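How to Fold Dark Laundry on a Table (and Which Advice to Ignore)

I have read far too many folding guides. Most of them were written by people with enormous closets and no lint. They promise you'll save an hour a week, and they want to sell you a board. I bought the board. It's under the bed.

What follows is the method I use for black T-shirts, leggings and other thin dark things, which are the worst to fold because you can't see the seams. It works on a plain table. I make no claims about changing your life.

Before you start

Clear the table and wipe it, then run a dry cloth over it. Black fabric picks up every crumb. If your table is unfinished wood, run your palm over it too, and sand any spot that catches. A snag in jersey doesn't come out, whatever the fabric care people say.

Turn on a lamp and put it to one side. Overhead light flattens black cloth into one dark blob, while light from the side shows you the ridges and the hems.

Step 1: Find the top edge

Don't dump the basket. Take one piece, lift it by whatever part comes to hand, and let it hang. Gravity does some of the sorting for you. Then run your fingers along the edge until you hit a thick double seam. On a shirt that will be either the collar or the bottom hem, and the collar is the one with the tag or the print. Work from there to the shoulders.

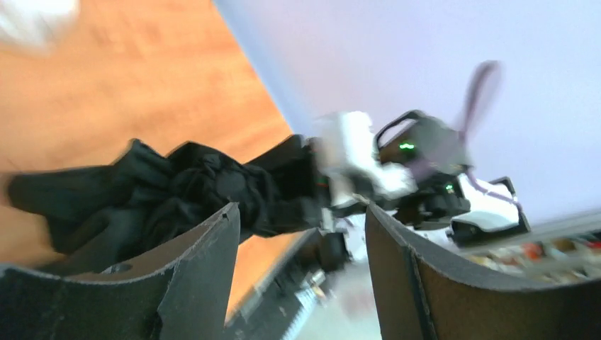
Jummai Okonkwo wrote to say that she skips all this and starts from the sleeves, every time, and that looking for the collar on a black shirt is a waste of a good evening. She pinches both sleeve seams where they meet the body, gives the shirt one snap, and lays it down.

Fair enough. I tried her way on a pile of seven shirts and it was quicker on five of them. The other two had raglan sleeves, where there's no proper shoulder seam to pinch, and I ended up with them twisted. If all your shirts are the same cut, do it her way. Mine aren't.

Step 2: Shake, but only once

Guides love a good shake. One firm snap opens the cloth and throws off loose lint. Past that you're just moving air around, and with anything stretchy you start pulling the neck out of shape. Snap it, lay it face down, and leave it.

Step 3: Smooth from the middle

Put both palms flat in the center and push outward. Going from one side to the other only chases the wrinkle across the shirt and parks it at the seam. For deep creases, use the edge of your hand. I've seen people recommend a rolling pin. I tried that as well, and it did exactly what my hand does, with more washing up.

Step 4: Fold in the sides

Bring each side in to the center line, sleeves folded back on themselves. The center line on a black shirt is mostly a guess. I line up with the middle of the neck and accept that I'll be off by a finger's width.

Then fold up from the bottom, in half and in half again. Thirds look nicer in a drawer and take longer. Nobody is inspecting my drawers.
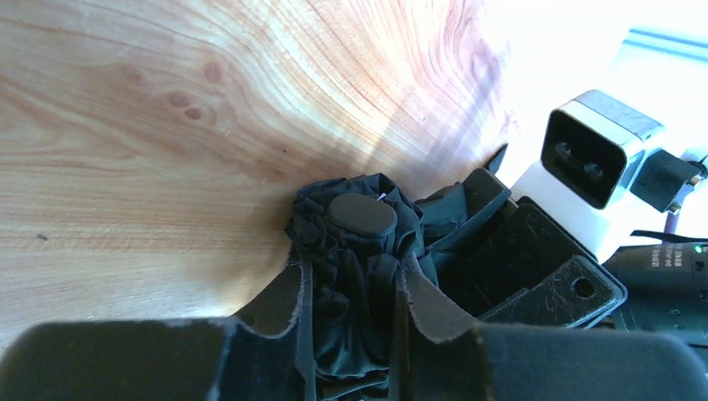

If a piece won't lie flat at this stage, go back to Step 3 before you add another fold. Every fold locks in the wrinkle underneath it, and a thick lump in the middle will still be there when you take the shirt out in January.

Slippery fabrics need something extra. Leggings and sports tops slide open as soon as you let go, so I fold them lengthwise, roll them from the ankle or hem, and tuck the end into the waistband. This is the one trick from the internet that has survived in my house.

About the products

Muvenis makes a folding board, and it's decent if you want a stack of identical rectangles. It is also wider than my shelf. The Woslow spray is meant to relax creases. I used it on one half of a shirt and plain water on the other, and I couldn't tell which was which by the time they dried. Buy a spray bottle and fill it at the tap.

How long it takes

I've seen a claim of 200 shirts an hour. Maybe, in a shop, with light-colored shirts and someone else doing the sorting. My whole basket holds about 80 pieces if you count socks, and it takes me one long radio program, with a break for tea – longer if the cat gets involved.

Put the finished stack away the same evening. Left on the table, it gets moved to a chair, and then you're back at Step 1.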